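We use cookies to improve your visit. By continuing to read you accept our cookie policy. Accept | Settings

The baker who keeps the old rye

Nov 23, 2021

The bakery in Gindby opens at six, but the lights are on much earlier. When I come in through the back door, the owner is already washing the big bowls. She asks me to wait until the last loaves are out of the oven, and then she pours coffee for both of us and sits down on a flour sack.

She took over the shop 20 years ago from her aunt. Before that she worked in an office in Bralton, and she says she was not very good at it. "I was always looking at the clock. Here I also look at the clock, but it is for the bread."

The rye she uses is grown in Luniddale, on two farms only. It is a tall, old kind that falls over easily in heavy rain, and most farmers stopped growing it long ago. Last year she bought 1,884 kilos of it. This year it was 1,682, because the summer was wet and one field could not be saved. I ask if this worries her.

"Of course it worries me," she says. "But the farmer worries more, so I try to be calm when I call him. I can mix in a little of the other rye. My customers will notice, and they will tell me. They are very honest people."

Her sour dough is kept in a blue bucket with a lid. She feeds it in the evening and again at four in the morning. When she went to her sister in Ogola for a week, she took a jar of it with her on the train. "It grew more than I had planned," she says, and she shows with her hands how it came out over her coat.

We talk for a long time about salt. She thinks that many bakers use too much of it now, and that the bread becomes loud. She uses less and lets the dough rest longer, a whole night when the weather is cold.
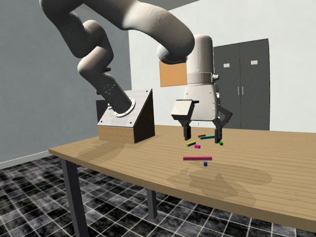 The price is a more difficult subject. She has not raised it since January, although flour and power both cost more. "I have regular customers who buy one loaf every second day. I know what they can pay. If I go higher, they will buy half a loaf, and then I have the other half."

On a good Saturday the shop sells 464 loaves, and most of them are gone before ten. On Mondays it is closed, and she sleeps until seven.

I ask what she eats herself. She laughs and cuts the end from a loaf that is one day old. "With butter, and nothing more. The first day it is too soft for me. You must wait a little with rye."

She gives me the rest of the loaf in a paper bag and goes back to the bowls.

Do you want more stories like this? Sign up for our newsletter. You can unsubscribe at any time.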